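About us

Arkodlow is a small workshop in Niltstead. We set up, look after and repair hand-held grippers, the kind which a person carries in each hand to show a robot how a job is done. We do not build robots and we do not sell them. Our customers send us their grippers when the jaws do not close evenly any more, or when a cable has become tired, and we send them back in good order.

The workshop was started by Boris Vasić, who before this repaired sewing machines and later packing lines. Sabina Kuruc joined him in the second year and she is now responsible for all set-up work. Today we are 4 people, and we have 19 customers who come back to us regularly. The largest part of our work is the Nevero pair, a left and a right gripper which must always be serviced together. Up to August we had finished 3875 services, each one written in the same book and later also in the computer.

What do we do in one service? First we clean the finger pads with a soft brush and a little soapy water. We look at the grip pattern under a lamp, and if it is worn flat at the tip, we change both pads, never only one. Then we open and close the jaw 25 times by hand and listen. A dry hinge has a sound which you learn quickly. After this we check the marker on top. It must be clean, it must not lift at the corners and it must sit exactly as it was when the tool was set up, otherwise all measurements will be wrong. The last thing is the cable. We lead it along the arm of the person and leave enough slack at the elbow.

A gripper can be perfect on the bench and still be uncomfortable in a real room. For this reason Sabina likes to see the tools in use, among desks and cupboards, with two persons working near each other.
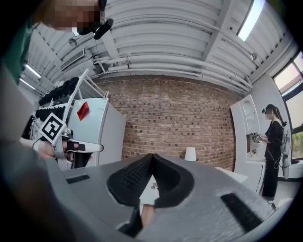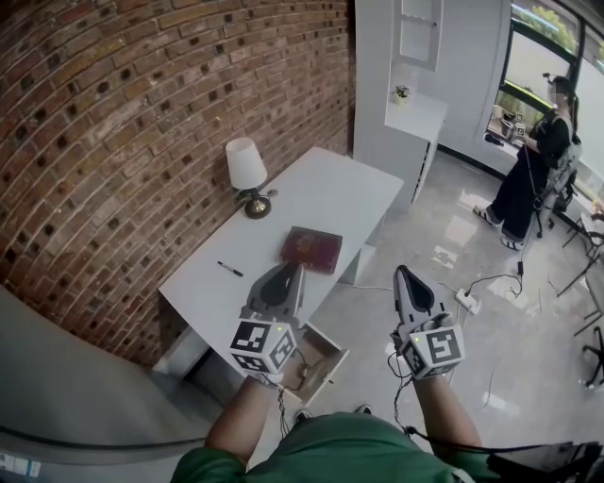
Repairs normally stay with us for one working week. If we must order a part from Văduva, who make the hinge pins for us, it takes longer and we will tell you before we begin. Please send the left and the right gripper in the same box, with their cables, and put a note inside with the fault in your own words. "It feels strange when it closes" is a good enough note. Please do not remove the markers before sending.

We also teach. Customers who would like to do the cleaning and the pad change by themselves can spend a morning with Boris, starting at 9 o'clock, and take home a printed sheet with all the steps.

Last updated: August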